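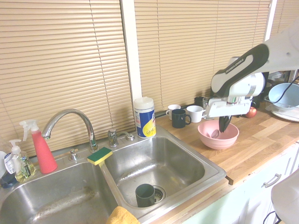
Mugs, a drinking glass and a pink bowl on a wooden countertop.

Shared Kitchen at Gulari House: Frequently Asked Questions
Reading time: 2 minutes

Who may use the kitchen?
The kitchen is open to all residents of Gulari House and to their registered overnight guests. Day visitors may use it when a resident is present.

When is it open?
Residents have access at all hours. Between 11 p.m. and 6 a.m. the blender and the extractor fan may not be used.

Do I need to bring my own dishes?
No. Mugs, glasses, bowls and basic cutlery are provided. Please wash and return whatever you use before leaving the room. Items taken to bedrooms must be back by the following morning.

Where may I keep my food?
Each room is assigned one cupboard and one refrigerator shelf, marked with the room number. Food kept elsewhere should carry a name and a date. Unmarked items in the refrigerator are removed at the weekly cleaning.

May I book the kitchen for a private meal?
Yes. Bookings are accepted for groups of up to 15 people and must be made at least 2 days in advance at the front office. Other residents keep access to the refrigerators and the kettle during a booking.

Is there a deposit?
A deposit of 400 is collected with the first month's rent and covers both the bedroom and the shared areas. It is returned after the final inspection, less the cost of any damage - normal wear is not charged.

What happens if something breaks?
Report it to the front office the same day. Broken mugs and plates are replaced without charge. Damage to the stove, oven or refrigerators is reviewed by the house manager, Mircea Cârstea, who will reply in writing.

Are the rules the same at Dadivik House?
Mostly. Dadivik House has a separate booking calendar, and its kitchen closes for deep cleaning during the first week of October.

Whom do I contact with a complaint?
Write to Hryhorii Ivanyshyn, Resident Services. Complaints about noise should include the time and the floor.

These answers were last revised on 20th July.

Contact Resident Services | © Yatsenko Residences | Back to top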